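Second Life for the Sorting Bin

Household goods arrive at the Lenwood depot of Resell in mixed loads, and the first hour of handling determines where each article will go. Since January the organisation has received 2175 items, of which 613 were metal kitchenware.

"Pans are assessed for their rims and their bases," says Evelien Verbruggen, who oversees intake. "Toys are grouped by colour and system, and foil goes directly to recycling."

The open grey bins used at this stage are retained for as long as they remain sound. Scuffed floors and flaking coatings are considered acceptable.

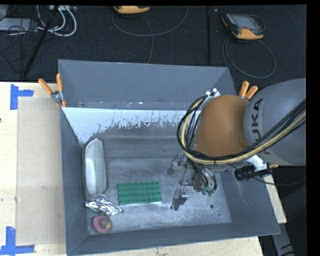 Small articles are removed by hand before a bin is passed to the weighing bench, and building plates are set aside until a full set can be offered for sale.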